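Handling Lab, Week 5: Looking After the Produce Cell
Notes to go with Monday's session 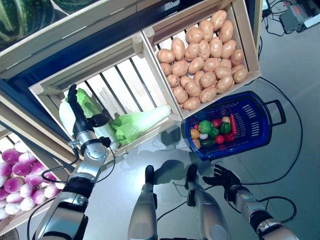
I promised last week that we'd get off the whiteboard and into the cell, so these notes are the stuff I talk through while we're standing there. Bring them with you, scribble on them, spill coffee on them (outside the lab please). I'm assuming you've read the Week 4 handout on joint limits. If you haven't, go do that first, it's short.

We call the cell Cornley because that's what was stenciled on the cabinet when we moved in, and all the log sheets say Cornley, so get used to it.

1. Before power

Walk around it. I mean all the way around! You're looking at the cables first. The black cables on the floor move every time somebody shifts a crate, and a loop that was fine on Friday can end up right where an arm wants to swing. Follow each one with your eyes from end to end. If a loop is sitting close to a basket or a crate, pull it back and check it again after you've stood up.

Then the cable that runs along the arm. Bend the elbow by hand, slowly, with the brakes released and a partner holding the forearm. The cable should have slack at both ends of the travel. If it goes tight, stop and write it down. Don't re-tie it yourself, come and get me or Seren Morgan.

2. Fingers

Both hands get the same check even if you only plan to use one. Open, close, open. Watch the fingertips and listen. A dry finger joint makes a tick, and once you've heard it you'll catch it from across the room. One drop of the light oil per joint, wipe off the extra. Please wipe off the extra - an oily fingertip and a smooth cabbage stalk do not get along.

Log the cycle count while you're there. We strip and clean the finger joints every 200 hours, and Seren keeps the sheet by the door.

3. Setting out the crates

The wooden crates are light, so they creep. A good shove from a gripper will slide one across our floor, and then every taught position for that crate is wrong. Push each crate back to its tape marks before you home the arms, then check the corners. The slats matter too. The bottom boards on the cabbage crate have gaps between them, and a thin finger can go down between two boards and catch. Our floor clearance for the fingertips is 30 mm above the boards. Leave it there. I know it looks generous.

Potatoes are the opposite problem. The crate is full and heaped, so the top surface changes every time you take one off. Re-measure the height after every 7 picks until you trust your numbers, and then keep doing it anyway.

The blue basket has the small artificial vegetables. Garlic and tomatoes want very different finger openings, so load the right grip table. If the hand closes too wide on the garlic, nine times out of ten you're still on the cabbage table (I did this in front of visitors in October).

4. Homing

Left arm first, then right. Speed at 40 percent, one person on the stop button and doing nothing else. No phone, no chatting to me. When both arms are home, jog the left one over the cabbage crate and look at it from two sides before you let it go down. The floor is shiny and the shadows will fool you about height.

5. When something goes wrong

Stop, hands off, look. Most faults in this cell are a shifted crate or a tugged cable. If it's a drive fault, copy the code from the Trolen screen exactly, including the zeros at the front, and then power down. Clearing it first wipes the history and I'll be grumpy.

For next time: fill in the cable sketch on the Probert worksheet, in pencil, and mark the one spot where you'd expect wear first. We'll compare.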